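Search this list
Go

Re: Bed pads – washable or throwaway?
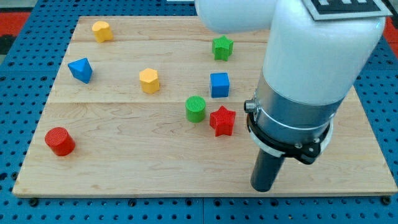 Coloured blocks on a wooden board

Print this message | E-mail this message

Quick reply as I'm out the door in a minute.

We've used both for Dad. Washables on the bed, throwaways for the car and the armchair. The Provico washable ones have lasted best, the Amel went hard after a few months on a hot wash and the backing started to crack. Might have been my fault, I used fabric softener at first. Don't. It stops them soaking anything up.

> We are going through two packs of disposable pads a week and they
> slide all over the place. Mum ends up on the bare sheet by morning
> and I'm changing the whole bed at 5. Has anyone moved to washable
> ones? Do they dry overnight? And what size for a single bed?
> The Nakberg shop only has the small square sort.

Size – get one with tuck-in flaps, the 90 cm wide. Flaps go under the mattress each side and it stays put. Without flaps you'll have the same sliding problem you've got now.

Drying. No, not overnight, not in winter. Ours take most of a day on the airer. You need 5 realy, if she's wet every night. One on, one in the wash, the rest drying or in the cupboard. We tried managing with 2 and it was hopeless.

Wash at 60, rinse in cold first. Low tumble is ok on the Provico, check the label on others.

Nakberg will order the big ones in if you ask at the counter, they just don't keep them out. Ask for code 785, or it was in January anyway. Took til the Saturday to come.

Also worth ringing the continence nurse before you buy anything. Our first lot came free after an assesment, and she changed his night pads to a better fit, which made more difference than the bed pads did. Long wait though so get your name down now.

Haven't tried Akanda. Someone on here had them and said they were noisy to lie on? Might be in the older messages.

Will look out the washing instructions tonight if you want them

Print this message | E-mail this message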